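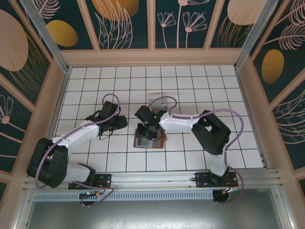
They were supposed to start with the heavy work, Caoimhe said, and leave the sorting for last. That was what the letter from Ikbridge had promised in February. Instead the first booth went in at the end of the sorting line, and it did the one job in the building that people could do sitting down.

I had worked the sorting line for nine years by then. Parts came back from customers, and we checked them, wiped them off, put them in the right box and wrote the tag. My knees were bad and the line had chairs.

The booth had white tiles on the bottom like a shower and flowered panels on the walls. The two arms sat on a rail along the front. Mbwambo from engineering said the pattern had come with the panels and he didn't mind it. He had a desk pulled up next to the booth and ate his lunch there.

"Which one of us is it?" Trudy asked him the first morning.

"It isn't one of you," he said. "It's a station."

For the first few weeks the arms were slow. One would go down over a part and stop, and we would all look over without meaning to. Then it would go up again. Mbwambo would type something and it would go down again in a slightly different place. Trudy could tag a whole bin in that time, and she made sure he saw her do it.

Caoimhe Fitzgerald was our lead. She had a notebook where she wrote down every part that came back to us with the wrong tag, and she started a page for the booth. By the end of the summer the page for the booth was shorter than mine. She showed me because she thought I should hear it from her. I asked if she had shown anyone upstairs and she said they had their own numbers.

The numbers were on the screen by the time clock. It said 304 on the day they turned the booth loose for a full shift. I remember it because Trudy wrote it on her hand. The week they ran it overnight, the screen said 1822, and after that I stopped reading it when I punched in.

They moved us in order of who had been there the shortest. Two went to the dock. One went to Truker, across the highway, and told us the pay was the same but the parking was worse. Trudy took the money they offered and went to live near her son. She left me her seat cushion, which was better than mine.

I was offered what they called tending. It meant I stood at the booth and fed it, and when it stopped I found out why. Most of the time it was a clear plastic box. The arms had trouble with the clear ones. I would reach in after I hit the stop button, turn the box a little, pull my hand out and hit the green one. Mbwambo wrote me a card with the steps on it, and I taped it up where I could see it.

"You could ask for a stool," Caoimhe said.

"I did ask."

"Ask again. Put it in writing this time."

I put it in writing. The answer came on 01/11/2020, on a sheet with the company name across the top, and it said stools were under review for all automated areas. Caoimhe read it and folded it up small. The next day there was a stool at the booth. It was the one from her office. She stood at her counter to do the schedules from then on, and when I tried to bring it back she said she had been meaning to stand more.

It was quiet work. I had not thought about that part ahead of time. On the line we had talked all day, about food mostly, and people's kids, and whether it would rain before the shift let out. Now I had the sound of the arms, a kind of whine when they went out and a lower one when they came back. I got so I could hear a bad pick before it happened. I told Mbwambo and he came and stood next to me with his eyes shut, listening.

"There," I said.

"I don't hear it."

"There. That one."

The arm stopped over the tiles. He opened his eyes and looked at it, then at me, and went to get his laptop.

After that he asked me things. He wanted to know how I told a cracked part from a scratched one, and I said I ran my thumbnail over it. He wrote that down. He asked what I did when I wasn't sure, and I said I used to hand it to Trudy. He wrote that down too, and then he sat for a while with the pen in his hand.

In the spring they brought in the second booth, from Trarkus this time, still in its crate. Caoimhe walked over to tell me I would be tending both. I asked her if there would be another stool.

"I only had the one," she said, and went to find me some paper.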